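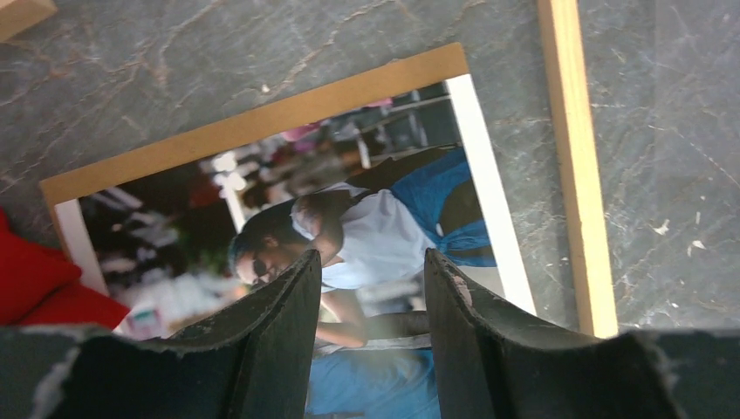
When does the used hay equipment sale at Penstead open? Gates open at 7 a.m. on the first Saturday-morning slot of the February sale, and bidding on balers starts two hours later.The dealer, Evley, will hold the sale in the lower yard at its Penstead branch, off the county road. It is the first time the company has sold its trade-in hay tools at auction. In past years they were priced one at a time and parked along the fence until somebody made an offer.

Ronaldo Prado, who manages the Penstead branch, said the yard filled up faster than usual over the fall. Several larger farms in the Hestside area traded in round balers at the end of the season, and a custom operator who was retiring brought in his whole line.

"We had machines parked where the trucks need to turn around," Prado said. "An auction clears them out before spring, and people get a chance to look at everything side by side."

The catalog includes round balers, small square balers, mower-conditioners, wheel rakes and a few tedders. Bale counts are listed for any machine with a working monitor. The lowest count among the round balers is 829, on a machine that was bought new for a farm that later switched to silage. Most of the others have done far more work than that, and the catalog says so.

Evley's shop has gone through each baler and written up a condition sheet. The sheets cover belts, pickup teeth, bearings, chains, knotters or net wrap, and tires. The shop did not make repairs except where a machine could not be moved safely. Buyers who want work done can book it with the service desk after the sale at the normal labor rate.

Essam Abdel Hamid, the lead technician, said buyers should read the sheet and then look for themselves. He suggested turning the pickup by hand, checking the belts at the lacing, and looking for fresh paint around the main bearings.

"A worn belt is not a reason to walk away," he said. "You just need to know about it before you bid. A bad bearing that has been running hot is a different story."

Machines can be inspected the afternoon before the sale from 1 p.m. until 5 p.m. and again on the morning of the sale until bidding starts. A tractor will be hooked up to run the PTO on request. Children need to stay with an adult in the yard, and no one is allowed inside a bale chamber while a tractor is connected.

Bidders have to register at the parts counter with a driver's license and a bank letter or a card on file. Those buying for a farm business should bring their tax exemption form. There is a $2,000 limit on personal checks. Anything above that has to be paid by wire, cashier's check or approved financing. There is no buyer's premium on lots sold in the yard.

Online bidding will not be offered this year. Phone bids can be set up through the branch if the bidder has already seen the machine in person.

Chávez, the hauling company, will have two lowboys at the yard and is quoting a flat $835 per load for deliveries inside the county. Longer trips will be priced by the mile. Buyers can also haul their own, and the loading dock will stay open until dark. Equipment left in the yard longer than 2 weeks will be charged storage.

Small lots will be sold first. They include net wrap, twine, spare belts, gauge wheels and a pallet of mixed shields and guards. Prado said those usually go fast and that people who want them should not wait until the balers come up.

Coffee and breakfast sandwiches will be sold in the shop. Parking is in the field across from the main entrance, and the lot behind the parts building is being kept clear for trucks and trailers.

Catalogs are at the parts counter in Penstead. Late consignments will be accepted if there is room, but they will be listed on a separate sheet and sold at the end.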